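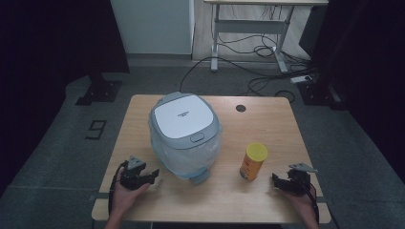

Figure 3. A rice cooker with its lower body still in a translucent plastic bag, and a snack can with a yellow lid, on a light wood-grain table.

4.2 Wrapping that stays on

The appliances in our study were supposed to be unwrapped. Our coding sheet, drawn up before we had visited a single household, had one box for "packed" and one box for "in use", and we expected every object to sit politely in one or the other. The rice cooker in Figure 3 belongs to the large group that declined. Its lid is bare, with the printed text and the latch button in plain view, while the plastic is bunched around its sides like a sock that has slipped down. We ended up adding a third box, "half-dressed", and it soon became the one we argued over most.

By half-dressed we mean any object whose working parts can be reached but which still wears some portion of a wrapper, bag, film or sleeve. The definition leaves out protective covers sold as such, and it leaves out tea towels, which in Lestville are draped over almost everything and would have swamped the count. Of the 832 household objects logged across the two towns, 553 had arrived in some kind of wrapping that the owner could remember. Owners were much better at remembering the wrapping than the price.

Kitchen appliances kept their plastic longer than anything else except remote controls. We had put this down to thrift, and a few owners did speak of resale value, usually in connection with machines no one would buy. More often the wrapping had survived by a series of small postponements. A bag is pulled down far enough to open the lid. The lid opens, dinner is made, and the matter of the bag is left for a day when there is less to do. In one Ongart kitchen that day had been pending since a house move two owners ago, and the present occupant believed the plastic to be part of the design.

Owners also held firm views about where wrapping may stop. Film on a display panel was thought harmless, even rather smart. Film on a handle was thought slovenly. A bag round the base divided people sharply: some held that it kept the crumbs out, others that it kept the crumbs in, and both parties were able to produce crumbs. Any reader tempted to settle the question should know that we tried, and that the section on crumbs was removed at the request of two reviewers.

A word on heat is needed. We do not recommend running a rice cooker in a plastic bag, and the information sheet left with each household said so in large type. Most owners told us they took the bag off for cooking and put it back on for storage. We have no reason to doubt them, and record only that the habit was described to us far more often than it was seen.

4.3 The company objects keep

The second thing we logged was the nearest neighbour: whatever stood closest to the object on the same surface. We had hoped that neighbours would be related by task, rice with rice cooker, bread with toaster. The kitchen planning guides we reviewed in section 2 take this for granted, and the Omlow storage scheme is built on it entirely. The pairing in Figure 3, a cooker and a cylindrical can of snacks, is closer to what our sheets contain. Of the 400 neighbour pairs we were able to code with confidence, the commonest second member was food that needed no cooking at all.

There is a simple reading of this, and we offer it without much pride. Tables are where things are put down. A shop-bought snack and an appliance may share nothing but the nearest flat surface, and once there they can stay together for weeks, acquiring by sheer persistence the look of a system. Several owners, asked why two things stood side by side, gave thoughtful reasons and then moved one of them as soon as they thought we had finished writing.

Lidded containers were the steadiest neighbours of all. Boxes and packets drifted off to cupboards or were flattened, but a can with a lid earns a certain standing - it can be shut, and a shut thing counts as tidy wherever it happens to be. Owners using the Waltik labels, described in section 3.1, labelled their jars and tins with some zeal and left snack cans alone, on the grounds that these came with writing on them.

Two limits should be noted. Our pairs record distance and say nothing of affection. And objects at the rim of a surface are under-counted, as they were the first to be cleared when we rang the bell.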